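Belto Workroom
Home Reports Contact

Progress report no. 7: the workroom
Period: July to October
To: Elie Khoury, Werolov Fund
From: Tùng Mai, Belto Workroom

Dear Elie,

With this report I inform you about the state of the workroom and about the money that remains. The report is longer than the previous one, and I ask for your patience. Two points need a decision from your side, and I put them at the end under "Requests."

1. General state

The room is open and it is used every working day. In July we could only use the half near the door, and the other half was closed with plastic sheet during the ceiling work. The sheet was removed in the last days of August. From that time people can use the whole length of the room, and the booking list is now full in the afternoons. In the mornings there are still free hours.

The work is behind the plan that we agreed in spring. The plan said that everything is complete at the end of September. At this moment the ceiling is complete, the walls are complete except for repairs of the paint, the shelving is complete, and the electrical part is still open. I expect to close the electrical part in November, but it depends on the answer of the electrical company, which I explain in part 4.

2. Ceiling and walls

In the previous report I wrote that we were comparing two solutions for the ceiling. We selected the white slats. They cost more than the flat boards, but they can be taken down in a single section when somebody must reach the pipes, and we had already this experience in the old room, where a whole board was broken for one small leak. The slats go along the length of the room. The installer, Baluyot, needed four days more than the offer said, and did not charge the extra days. 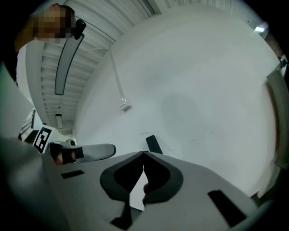

The walls were painted plain white in two coats. We did not put any color, although the first drawing had a green band. Some users asked for the band again, and I answered that we can discuss it next year, when we know if the white stays acceptable. My own opinion is that the room is brighter than before and people do not complain any more about the light in the late afternoon.

There was one problem with the paint. The first coat was done too early after the filling of the holes, and in the corner near the window it came off in small pieces. Baluyot came back in September and did the corner again without cost. I checked it last week by hand and it is firm.

3. Shelving and storage

The dark shelving was ordered from Emis and arrived in two deliveries. The second delivery had the wrong feet, and we waited eleven days for the correct ones. In this time the boxes stayed in the corridor, and the neighbors on our floor were friendly about it, but I do not want to ask them a second time.

We decided that the heavy things go to the lowest level and that the things for daily use go between the knee and the shoulder. It sounds simple, but the discussion about it took one full meeting. The inventory has now 140 lines. Of these, 31 lines are things that no person has borrowed or used since we moved, and I propose to give them away before the winter. The list is available if you wish to see it. It includes old lamps, some frames for posters and a quantity of carpet tiles that was left to us by the previous tenant.

The labels for the shelves are not made yet. For the moment people put things back by memory, and in general this works, but new users ask many questions. I will print the labels when the inventory is reduced, so that we do not print them two times.

4. Electrical part, switches and cables

This is the part with most delay. The old switches were at a height that was too low and they were often hidden by furniture. The new plates are white and square, and the switching itself works well. What is missing is the fixed route for the cables at floor level. The company that gave the offer in June has changed its price, and the new price is higher than the line in our budget. I asked two other companies. One of them visited the room in October and its written offer should come soon.

Until the fixed route is made, extension cables are used. We made a simple rule: a cable that is not needed is rolled and not left open across the floor. In the last weeks the rule is followed better than in the beginning — in the beginning I rolled most of them myself in the evening. Still, I do not consider this a final solution, and I would not like to have a group of visitors in the room before the route is ready.
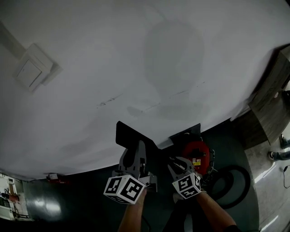
About the daily wear I must also report. White is a good color for light, but every touch of a shoe, a chair or a cable can leave a mark. We tested three cleaning methods in September. Warm water with a small amount of dish soap removes gray smudges if it is done the same week. Dark scuff marks need a melamine sponge, and the sponge makes the matte finish a little shiny, so I ask people to use it only on the mark and not in big circles. The third product was a spray from the supermarket, and I do not recommend it: it left a yellow border on the test piece.

Cleaning is now part of the closing routine on the last working day of each month. It takes less than one hour with two persons. The dark floor was a good decision, in my view. It is easy to sweep, and the only disadvantage is the dust, which is visible when the sun is low.

5. Budget

The amount remaining from the second payment is 3,246 dollars. All invoices from Baluyot and from Emis are paid. The paint repairs had no cost. The remaining amount is reserved for the electrical part, and small expenses such as sponges, hooks and cable ties are paid from our own cash box and are not charged to the grant.

If the new offer for the cable route is near to the June price, the remaining amount is enough. If it is near to the changed price, it is not enough, and we would have to do only the long side of the room now and the short side later.

6. Requests

First, I ask for your permission to extend the end of the project until the end of November. The reason is only the electrical part.

Second, I ask if the 31 unused lines of the inventory may be given away freely, or if the Fund wants to be informed about who receives them. Some of the lamps were bought with the first grant, so I prefer to ask before.

I will send the electrical offer to you as soon as I have it, and the next report will follow when the work on the cable route has started. If you wish to visit, the mornings are the better time, before 11:30, when the room is quiet.

With kind regards,
Tùng Mai
Belto Workroom

Previous report Back to all reports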